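Unit 2: Bitter Herbs and Digestion
Handout for students, revised 2018-01-31
Tejada Evening Course in Household Herbs

Reading before class: the section on bitters in your course packet. Bring the plant list from last time.

What we mean by a bitter

A bitter is a plant taken mainly for its taste. Gentian root, wormwood, artichoke leaf, hops and orange peel all belong to the group. They come from different plant families and contain different compounds. What they share is that they set off the bitter taste receptors on the tongue.

Most traditional systems of medicine in Europe used bitters before meals. The idea was that the taste makes the mouth water and gets the stomach ready for food. The first part is easy to check for yourself. The second part is harder to show. There are small studies on stomach acid and appetite, and they do not all agree. When you write about bitters in your plant notebook, keep the traditional use in one column and the evidence in another. Do not mix them.

Main plants for this unit

Gentian (Gentiana lutea). The root is used, dried and cut. It is one of the most bitter plants in common use. Yellow gentian has a poisonous look-alike, white hellebore, and people have been made seriously ill by picking the wrong one. We do not gather gentian in this course. Buy it from a supplier who names the species on the label.

Artichoke (Cynara scolymus). The leaf is used, the large leaf from the plant and not the part served at dinner. Traditional use is for a heavy feeling after fatty food. Some trials have looked at indigestion and found a modest benefit. People who are allergic to ragweed, daisies or related plants may react to it.

Wormwood (Artemisia absinthium). Very bitter and strongly scented. It contains thujone, which can cause seizures in large amounts. Short use and small amounts only, and never the essential oil by mouth. Not in pregnancy.

Orange peel (Citrus aurantium and others). Milder, and often added to make other bitters easier to take. The peel of bitter orange contains synephrine, a stimulant. People with high blood pressure or heart rhythm problems should ask a doctor first.

Hops (Humulus lupulus). Better known for sleep – we come back to it in the unit on calming herbs. Its bitterness puts it here too.

Forms

Tea is the simplest. Pour boiling water over the cut herb, cover, and strain. Roots usually need simmering, but gentian gives up its bitterness quickly and can be steeped like a leaf. Sweetening the tea covers the taste, and the taste is the reason for taking it.

Tinctures are made with alcohol and water. They keep longer than dried herbs and the amounts taken are small. They are not suitable for people who avoid alcohol, including anyone on medicines that react with it.

Capsules skip the tongue. If taste is how bitters work, a capsule may do less. This is still argued over, and the question comes up again in the discussion below.

When to leave bitters alone

Stomach ulcer or active reflux. Gallstones or a blocked bile duct. Pregnancy, unless a midwife or doctor agrees. Young children. Anyone on medicine for blood sugar or blood pressure should check with a pharmacist.

Stomach pain that lasts, weight loss without trying, black stools or trouble swallowing need a doctor. An herb should not be used to put off that visit.

Keeping records

Saturnino Escobar will go over the notebook format again for those who missed it. For each plant write the Latin name, the part used, the supplier, the date opened and what you noticed. "Tasted bitter" is not enough. Say how long the taste stayed, and where in the mouth you felt it.

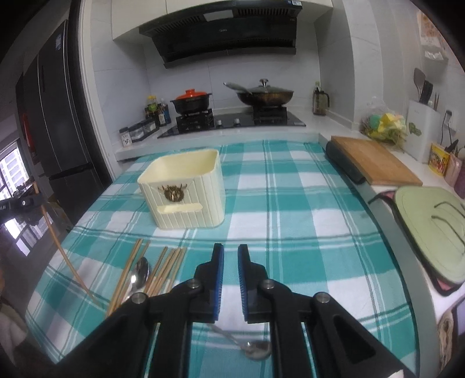 Valeriano Pacheco

Tasting exercise

We will taste weak teas of artichoke leaf, orange peel and gentian, in that order. Gentian goes last – after it you will not taste much else. Wormwood will be passed around to smell only. If any of the warnings on this sheet apply to you, sit out the tasting and take notes for your partner.

Take a sip, hold it, then swallow or spit. Write before you talk. Rinse with plain water and eat a piece of bread before the next cup.

Questions for discussion

Why might a trial of a bitter herb be hard to run with a placebo?

If two people report opposite effects on appetite from the same tea, what else would you want to know about them?

Find one product label at a store that uses the words "supports digestion." What does the label promise, and what does it leave out?

For next time

Finish the notebook pages for gentian and artichoke. Read packet page 18 on mucilage plants – marshmallow root and slippery elm. These are taken for a different reason and in a different way, and we will prepare marshmallow root in cold water, so bring a clean jar with a lid.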